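Reference > Office and Home > Storage > Magazine file

This website uses cookies to remember your settings. Accept | Read more

Magazine file

A magazine file (also magazine holder or file box) is an upright container, open at the top and usually cut lower on one side, in which magazines, catalogs and loose papers are kept standing. It is used on shelves and on desks, where it takes less surface than a flat tray.

The common materials are cardboard, plastic, wood and sheet metal. Cardboard files are often sold flat and folded by the buyer. Many plastic and metal files are perforated, which makes them lighter and lets the owner see a little of the contents.

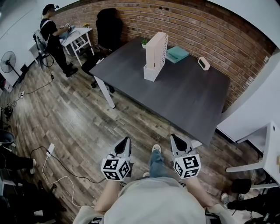
On a desk the file is normally placed toward the back or the side, together with small objects such as a clock or a potted plant. A tall file that is nearly empty can fall over easily, so the heavier papers are put in first.

The maker Skuvar began to sell a perforated model, the Jasar, in white and in gray. It holds 80 thin magazines according to the catalog. The public library of Wotdale keeps its periodicals in 272 files of this type, with the label on the narrow side.

See also: Desk tray, Ring binder, Bookend

Contact | Copyright Ikonen Reference, March 2018 | Back to top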